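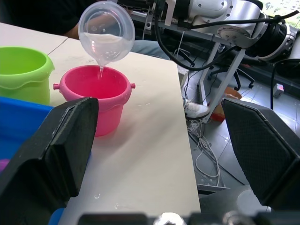
Water games on the table, January edition

In summer we do this in the yard and I don't care how wet everything becomes. In January it must be inside, so I had to learn some discipline. My first mistake was filling the containers from a big pot. Too much water came at once, and my socks paid for it. Now I pour with a clear plastic bowl, slowly, keeping the stream thin and low over the pink bucket. A few drops still land on the table, but a few drops I can accept.

I measured once, because my friend Samuele Ruggiero asked me: 400 milliliters in the bowl is comfortable to pour with one hand. With 785 it was a small disaster.

The pink and the green bucket have the same wavy edge, and my daughter says they are cousins. She decides which one is "the kitchen" and which one is "the sea" — this changes every time, and I am always the last to be informed.
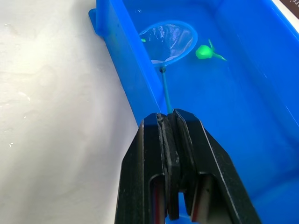
Fishing

The net is very light, with a thin teal handle and a blue hoop. The good way is to put the hoop a little under the water and come to the fish from the side. If you come from above, the fish goes down and then swims away under the mesh. The bright green one is the favorite in our house, also because I can find it easily when it falls behind the sofa.

After, I dry the toys on a towel for 90 minutes before they go back in the box.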